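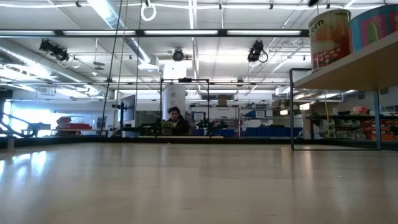

Travel threads

Dec 17, 2021

ok so finally writing up the Tornska to Jenow trip, been promising it since July. thread. will be messy, typing on a bus

1/ we had 2 nights in Tornska and then needed to get over to Jenow on the coast. train exists but goes all the way round and you change at a station with no cafe. so we booked a driver thru the guesthouse. Vasilică Filip, picked us up at the door, early even

2/ car was clean, AC worked, water bottles in the back. he asked if we wanted the fast road or the old road. took the old road. longer but go for it if you don't get carsick. I do get carsick. still glad

3/ first stop Coman monastery. wasn't on our plan, he just said you should see it and pulled in. it's up on a ridge, parking at the bottom, then steps. so many steps

4/ sign at the bottom says 1,353 steps. did I count, no. did my knees count, yes. there's a handrail for the first part and then there just isn't

5/ shoes!! I wore sandals. don't wear sandals. the stone is worn smooth in the middle of every step so walk at the side. older lady in proper boots went past me like I was parked

6/ we said 40 minutes to the driver and that was silly. 40 gets you up, one photo, and down again sweating. he waited and didn't charge extra but I felt bad and tipped him

7/ top is lovely tho. small courtyard, a well, two cats, a monk selling honey. view goes right down to the sea if it's not hazy. it was hazy. bought the honey

8/ cover your shoulders and knees. they lend you a wrap at the gate but the basket was nearly empty when we got there so bring a scarf. toilets are at the BOTTOM only. go before

9/ someone asked about strollers – no. baby carrier fine. there's a goods lift for supplies but I asked and it's not for people, they were very clear on that

10/ lunch in Dredik, which is one street and a bridge. place by the bridge with green awning, no menu, she tells you what there is. bean soup, bread, pickled peppers. cash only, nearest ATM is back the way you came

11/ we sat there way too long. river's right under the terrace and kids were jumping off the rocks. Vasilică had his soup at the next table with what I think was half the town. he seems to know everybody on that road

12/ after Dredik it's the bendy bit. sit in front, look at the horizon, skip the second helping of soup. I had the second helping. we pulled over once, moving on

13/ got to Jenow late afternoon. hotel is right on the seafront, had more than 300 rooms and it felt like it, long line at checkin, one guy at the desk. room was fine. big. balcony looked at the other wing of the hotel unless you leaned

14/ if I did Jenow again I'd stay up in the old part, little guesthouses there, ten min walk down to the beach. bit more of a walk back up. but you get breakfast that isn't under a heat lamp

15/ beach itself – pebbles, water shoes worth it, very clear water. loungers cost money in front of the hotel, free if you walk left past the harbor wall. most people don't seem to bother walking so plenty of room

16/ people always ask was the private car worth it vs the train. for two of us, a bit more than two train tickets plus taxis at each end. for that you get door to door and you stop where you like. solo I'd prob take the train and bring sandwiches

17/ agree the stops and the price before you get in, write it down or text it so you both have it. ours was all in one message, zero argument at the end. he also sent a pic of the car so we knew which one

18/ what I'd change: leave Tornska an hour earlier, give Coman a proper morning, lunch in Dredik, no sandals. maybe break it up with a night in Dredik, there's rooms above the bakery, didn't see them but the sign was out

19/ oh and the honey leaked in my bag. all over the guidbook and one sock. double bag it

20/ my stop's coming up so will do the Jenow boat trip in another thread. if you have questions about the old road put them under this one, I'll get to them tonight when I have wifi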